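Ticket 1201: Left handheld gripper drops samples on the power strip task
Opened by: Stuart Oakley
Product: Mever handheld pair, Gidari controller
Status: Open, waiting on parts 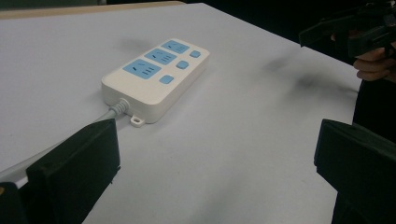 Same fault as in May, but I can now make it happen on demand, so I'm very happy to be back with it! The left unit records the jaw opening perfectly well while the jaws are wide, then the width reading freezes for a moment as they start to close. The right unit never does it. I've been swapping bits between the two all morning and have got a lot further than I expected.

Setup
Both units on the Gidari controller, firmware 233, wrist cameras on, one person holding both grippers. Task is to pick up a power strip by its sides and turn it round on the table.

Jul 22, 2018

09:40 Baseline run. Left froze on the third grasp, right was clean.

10:05 Swapped the two data cables. Fault stayed with the left unit, so the cables are off the hook.

10:30 Swapped ports on the controller. Still the left unit. I was convinced it would be the port.

11:15 Put the Dobson finger pads on the left in place of the Mever ones. No change to the freeze, but what lovely pads these are. They hold the edge of the housing without that little slip you get as it starts to turn. I'd like to do a proper comparison once this is sorted (separate ticket, I promise).

11:50 Dropped the camera exposure from 2000 to the lower preset in case the controller was choking on images. Video got darker, freeze unchanged. Put it back.

12:30 Borrowed the Evano controller from the other bench and ran the left unit on that. It froze there too! Logging on the Evano is much finer, and you can see the width value stick at 70 and then jump straight to the closed figure. On the Gidari it just looks like a late reading.

13:10 Opened and closed the left jaws very slowly by hand with nothing between them. Sticks at 70 every time. Going the other way, from closed to open, it is fine.

Where I think we are
It has to be the width sensor inside the left unit, or the little ribbon that feeds it. A pinched ribbon would fit with it only failing in one direction, but I haven't opened the case as the seal is still on.

Questions for support
Can I break the seal to check the ribbon, or do you want the unit back as it is?
Does the newer Mever sensor board fit this case?
Would the Evano log be any use to you? It's quite big, so I haven't attached it.

14:20 Reply from support: leave the seal on, replacement sensor board and ribbon going out tomorrow, and yes please to the log. Uploading it now.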